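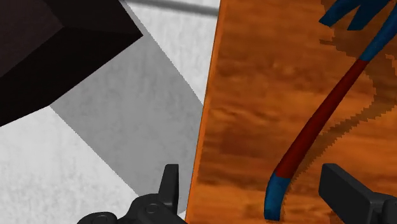 Forum > Robot Arms > Simulators & Add-ons

Tagged: grippers, sim packs, before you buy

Is the Rikberg tool pack worth $139?

Lorna Panganiban
I've been using the free trial of the Rikberg simulator pack for my little two-finger gripper project, and I'm trying to decide before it runs out. The tools look great to me, but I can't get a decent grasp on anything with a long curved handle. The fingers close and the tool swings away. Is that the pack or is it me? I've only got the three trial tools, so it's hard to judge.

Chiyo Ichikawa
Probably a bit of both! I bought it in November and had the same swinging. You're picking it up by the very end of the handle, and all the weight is up at the head. Try moving your grasp point up onto the red part – mine settled down right away. Also check the friction value, which ships way too low. I set mine to 10 times the default and left it there. I'd buy it again, but mostly for the wood surfaces.

Blair Lindsay
get Lutau instead, its cheaper

Rami Hourani
Lutau doesn't have forked tools though, or didn't when I tried it. One thing to ask Rikberg about is the license. Mine covered 2000 runs and then I had to email them for more – they were nice about it, but it took a while.

Recent in Simulators & Add-ons
Gunn wrist mount, anyone tried it?
Ellislow trial won't install
Shadows look jagged on low settings
Best starter gripper, March 2019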